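Progress report, second period
Skirnura demonstration collection for two-arm placing
Prepared for the Cendlow program office
May 17, 2022

The short version, for whoever reads these on the train: we now have 187 usable demonstrations in simulation, we had hoped for more, and the ones we have are better than the ones we reported in January. Spending is on plan. The schedule slipped, and the rest of this report is largely the story of where it went.

What we said we would do

The work plan for this period had us finish the simulated cell, train operators to drive both arms, and start recording the placing task in quantity. Placing means that an arm picks up a box and sets it down on a marked plate, squarely, without nudging anything else. A six-year-old can do it. The learning system cannot yet, and the point of the grant is to show it enough good examples that it can.

The cell is finished in the sense that people have stopped asking for changes to it. The operators are trained. The recording started later than planned and then went faster than planned, and these two facts nearly cancel out.

The cell

The first version of the cell had a tabletop in flat gray, since gray was what the software gave us. Everything looked very tidy and the vision model loved it. It then did poorly on any surface that had a surface. Volkan Öztürkmen spent the better part of a month putting back all the mess we had been so pleased to leave out: grain in the table, specks in the floor, scuffs, labels on the arms, cartons in the corner that play no part in the task whatsoever. He would like it noted that the scuffs took longer than the arms.

The plates are dark with a light outline and corner marks, so the system has something to aim at. We turn the plates a little between recordings. In the first batch they were always lined up with the board, and the policy learned, with great confidence, that all plates everywhere are lined up with the board. Those recordings are kept in a separate folder and are not in the total.
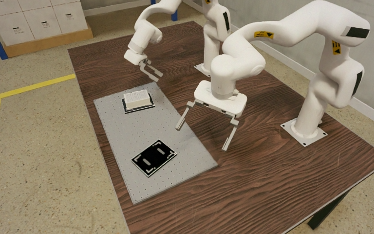 Volkan's objection, which he has raised at each planning meeting and asked to have written down, is that we are still too kind to the robot. Half of our demonstrations begin from a position any operator would choose, he says, and a system that only ever sees sensible starting positions will have no idea what to do with a silly one. He would throw out the easiest third tomorrow and record the same number from bad starts, with the gripper turned the wrong way and the box half off its plate. I disagreed with him in January. I have since watched the test runs and disagree with him less.

As a compromise, we kept the easy ones and added a rule. From now on, every session includes a block of awkward starts, drawn by the software so the operator cannot pick a favorite. The operators dislike this block very much, and we take that as a good sign.

How a demonstration gets made

An operator sits at the console with a controller in each hand and performs the task from start to finish. The software saves the joint positions, the gripper commands, and the rendered views. A second person then plays the recording back and either accepts it or sends it to the reject pile with a reason.

The reject pile has been the most educational part of the project. Some recordings go there for ordinary causes, such as a dropped box or a crooked placement. Others look perfect until you notice that the operator stopped in mid-air to think. People pause when they are unsure. The system does not know about being unsure, so it copies the pause, and then it has two arms hanging over a table waiting for a thought that will never come. We lost a good many demonstrations to thinking.

The cure was practice. Each new operator now does 15 warm-up runs before anything is saved. We tried asking people to think faster and got the results you would expect.

We also rewrote the acceptance sheet. The old one asked whether the placement was "good," and our reviewers turned out to hold strong and incompatible views on goodness. The new sheet asks whether the box is inside the corner marks, whether the gripper opened fully before moving off, and whether the idle arm stayed idle. Disputes have mostly moved to the third question.

Results so far

A policy trained on the accepted set will reliably reach for the box. It will usually grip it. It sets the box down inside the marks often enough to be encouraging and misses often enough that I will not put a percentage in a report until the test protocol is settled. The previous report contained a percentage, and I have had to explain it several times since.

What it does badly is the last inch. The box arrives above the plate in good order and then comes down slightly turned. We think this goes back to the demonstrations, where operators tend to release early and let the box settle. In simulation that costs nothing. On a real box with a real lid it will cost something, and we would like to fix the habit before it becomes a data set.

Handing work from one arm to the other is not yet being recorded in quantity. We have tried it. The less said in writing, the better.

Problems and delays

We lost 2 weeks to the Claltstead server move. The move was announced as taking an afternoon. No recordings were lost, but the time stamps on a number of them came back an hour off, and matching views to commands by hand is work I would not wish on a rival lab.

The Kaufmann controllers arrived late and with the left and right units labeled the other way around. This was found by an operator and not by the inspection we had carried out for that purpose. The labels have been corrected with tape.

Money

No change to the overall budget. We moved a modest sum from travel to storage, as the recordings are larger than we estimated and we have not gone anywhere. The server move was covered by Claltstead. An itemized sheet is attached separately in the format your office requested, including the column we do not understand, which we have filled in with zeros.

Next period

Awkward starts come first, followed by a set of demonstrations with a slower release so that the last inch has something decent to learn from. After that we return to the handover between arms, with 2 operators sharing the console, one to each arm, in place of a single operator doing both. Early tries suggest this is smoother, provided the two are on speaking terms.

We ask the program office for one decision. The work plan counts accepted demonstrations only, and a block of awkward starts produces fewer of them per hour than a block of easy ones. If the target stays as written, we can meet it with easy recordings and a weaker policy. We would prefer to lower the target and keep the hard ones in. Please let us know before the new session plan is drawn up, as the operators have asked and I have been vague.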